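Call for Participants: Operators for a Gripper Comparison on Thin-Rimmed Tableware
Linmont Manipulation Lab, Trandville site
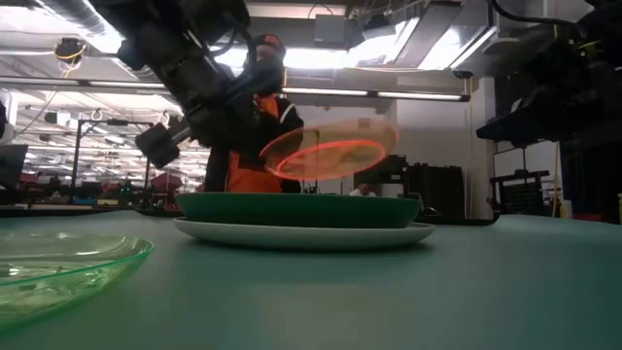 Milagros Cuervo asks whether people with no robotics background should apply, given that the last call wanted a year of teleoperation and most of her colleagues in food service never got past the first line. They should. The earlier requirement applied to a controller study and has been dropped for this one. Half of the places are reserved for applicants who have never driven an arm, and experience with dishes, trays or stacking work counts in an application.

Purpose of the study

We are comparing two parallel grippers and two sets of fingertips on plates and bowls. The items differ in rim thickness, depth and surface finish, and several are transparent. Transparent rims are a known problem for our depth cameras, and glossy surfaces return reflections from the overhead lights. The study will show how much of the failure rate belongs to the gripper, how much to the fingertip pad, and how much to what the operator can see on the monitor.

The hardware is a two-arm station. The first gripper is the unit currently used at the Trandville site. The second is a Hrubý parallel gripper with a longer stroke and a narrower finger. Both will be run with the standard flat pad and with a ribbed pad molded in-house. Arm speed limits are the same in all conditions. The control software is Sarkeo, in the version used for our internal tests, and its settings will not be changed during the study.

Tasks

Each participant completes 16 task sets. A set consists of the following:

Pick up a plate by the rim from a flat surface and place it at a marked position.
Set a bowl on a plate without shifting the plate.
Remove the bowl and return both items to their start positions.
Pass a plate from one arm to the other.
Take a plate from a person's hand and lower it to the table.

The last task needs a second participant at the table. Roles are exchanged after each set. The person at the table does not reach under a moving arm and has a stop button within reach at all times.

A trial is scored on completion, time, number of regrasps and contact force at release. A dropped item ends the trial and is recorded as a drop. Operators are not ranked against each other, and individual scores are not passed to employers.

Time and place

Sessions take place in the open hall at Trandville in May. Each participant attends 7 sessions. The morning session starts at 8:30 a.m. and the afternoon session at 1:15 p.m.; please state which you prefer. A session lasts three hours, with two breaks. The first session is training only and is paid at the same rate as the others.

The hall is shared with other projects. It is lit by fluorescent fixtures and can be noisy. Ear protection is available at the desk by the entrance.

Requirements

Age 18 or over.
Normal or corrected vision. Please mention any color vision deficiency, which does not exclude you.
Able to use both hands on the controllers for periods of 20 minutes.
Able to attend all sessions. Partial attendance cannot be used in the analysis.
Closed shoes. No loose sleeves, scarves or hanging jewelry at the station.

Applicants who took part in the earlier fingertip pad trials cannot be accepted, as they have handled the ribbed pad before.

Payment

Participants receive $621 for the full series, paid by bank transfer after the last session. Those who withdraw early are paid for the sessions attended. Parking is free in the lot behind the building. Travel costs are not covered.

Data

We record video of the workspace, joint positions, gripper width, force readings and controller inputs. Faces that appear in the video are blurred before it leaves the lab. Participants may ask for their recordings to be deleted at any point up to the end of the series. The consent form will be sent with the confirmation and should be read before the training session.

How to apply

There are 11 places. Send a short note to the study desk at Linmont with your name, preferred session time, handedness, and two or three sentences on any relevant work. A resume is not needed. Mark the note "Tableware grippers." Applications are read in the order received, and everyone who applies will get a reply. Questions about the equipment or the scoring can go to the same desk.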